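How to Keep a Reading Journal You'll Still Be Using in June

Most reading journals stop after a month. The usual cause is a layout that asks for too much after every book. The method below takes a few minutes per book and suits romance, fantasy, crime or whatever else you read.

What you need

A lined notebook and a pen. Mine is an ordinary A5 exercise book. If you prefer to type, a spreadsheet with the same headings works just as well.

Step 1. Leave the first two pages blank

These become your index. Number the other pages as you go and write each title in the index once you've finished the book. I skipped this the first time and spent an evening hunting for my notes on Brosmont, a 755-page fantasy I wanted to check before starting the sequel.

Step 2. Write the basics before you start reading

Title, author, format, and where you heard about it. The last one is worth keeping. After a year I could see that nearly every book I'd loved had come from my friend Shu-fen Wu, and hardly any from bestseller lists.

Step 3. Note page numbers while you read

Keep a slip of paper in the book and jot down only the page and a word or two, such as "83, argument on ferry". Don't stop to write full sentences. If you read on a device, use the highlight function and copy across your favourite lines at the end.

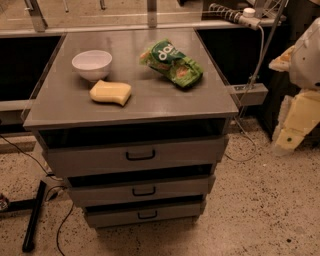

Should you write about books you didn't finish?
Give them one line with the page you stopped at and what put you off, and add them to the index like any other title.

Step 4. Answer the same few prompts each time

When you finish, write a sentence or so on each of these:

Who did I care about most?
Which part dragged?
Did the ending suit the story?
Would I read this author again?

Try to do it within a day of finishing. For a series, add a line on where each main character ended up. It saves a reread when the next book comes out.

Step 5. Rate it last

Use any scale you like, but write the comments first. I use five stars with halves. Fermín Quiroga, from my book club, only uses "keep", "lend" and "donate", and his journal is easier to read than mine.

Step 6. Look back every few months

Read through the index and mark the titles you still think about. Change a rating if you want to, but cross out the old one neatly so you can see both.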